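How to Set Homemade Fruit Jelly in Small Cups

Small jelly cups are handy for lunch boxes and parties, and they keep well in the fridge for four days. The recipe below uses powdered gelatin and bottled or fresh juice. It fills a tray of small plastic cups with a little left over for the cook.

What you need

400 ml orange juice, strained
2 tablespoons sugar
1 tablespoon powdered gelatin
Small plastic cups with lids
A jug with a narrow spout

Step 1. Bloom the gelatin
Pour a quarter of the juice into a bowl and sprinkle the gelatin over it. Leave it alone for five minutes. It should look wrinkled and swollen, with no dry powder on top.

Step 2. Warm the rest
Heat the remaining juice with the sugar over low heat. Stop when it steams. Boiling weakens the gelatin and the cups will come out soft.

Step 3. Combine
Take the pan off the heat, add the bloomed gelatin and stir until the liquid is clear of grains. Skim the foam with a spoon – it sets as a cloudy layer if you leave it.

Step 4. Fill and chill
Pour from the jug, stopping just short of the rim. Let the cups cool on the counter, then put the lids on and chill for at least four hours. Overnight is better.
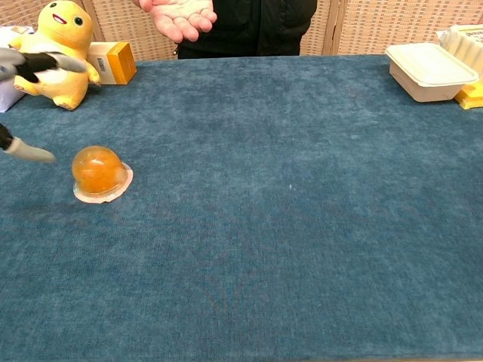

To unmold, dip the cup in warm water for five seconds, loosen the edge with a fingertip and turn it over onto a plate. If it sticks, dip it again.

Fresh pineapple, kiwi and papaya will stop gelatin from setting. Canned pineapple is fine. For a firmer jelly that holds up in a lunch box, add another teaspoon of gelatin – my neighbor Chiamaka Edet adds two, and hers can be sliced.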